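Section 5. Fitting the drain elbow

Applies to the Filtstead under-sink drain kit by Drurnura. Read Section 4 (removing the old trap) before you start. Make sure the cabinet is empty and there is a bucket under the outlet.

5.1 Clear a work surface

1. Use a plain, light-colored tabletop. Small washers are easy to lose on a patterned counter.
2. Wipe the surface with a dry cloth. Grit that gets into the pipe ends will stop the seal from seating.
3. Lay the parts on the table one at a time as you need them. Leave the rest in their bags.
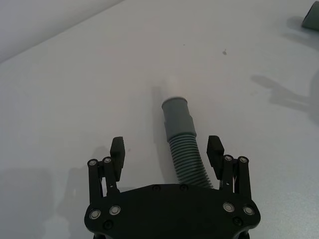
5.2 Check the elbow

1. Set the gray elbow on its side and let it rest. It is light and will roll a little on a hard surface.
2. Look into both open ends. Remove any loose plastic with your fingers. Do not use a knife.
3. Find the collar. The end nearest the collar goes toward the wall.
4. Run a fingertip along the seam. A slight ridge is normal. If you can feel a crack, stop and ask for part 328 from the Peltunton parts desk.

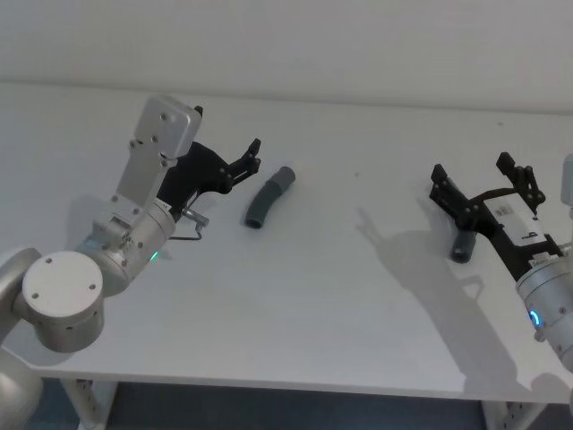 Elbows supplied before December have a slightly tighter collar. They fit the same outlet, but the nut may need an extra half turn.

Caution: Do not warm the elbow to make it bend further. Heat thins the wall of the pipe and voids the warranty.

5.3 Seat the washer

1. Stand the fitting upright on the table and hold it low down with one hand.
2. Press the washer over the top end until it sits flat all the way around.
3. Slide the nut on, threads facing up.

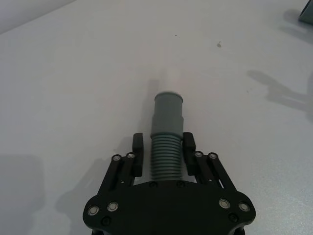
Washers from older Hinds kits are thicker and must not be used with this part. Wet the new washer with clean water before pressing it on; grease is not needed. Keep your grip on the corrugated lower portion while you push, and do not squeeze the plain end out of round. If the washer rides up on one side, pull it off and start over.

5.4 Connect and test

1. Push the elbow into the wall outlet and tighten the nut by hand.
2. Run the cold tap for 7 minutes and check the joint with a dry paper towel.
3. If the towel is damp, tighten the nut a quarter turn and test again.

Note: Do not use a wrench on the plastic nut. For lost washers, see Section 9.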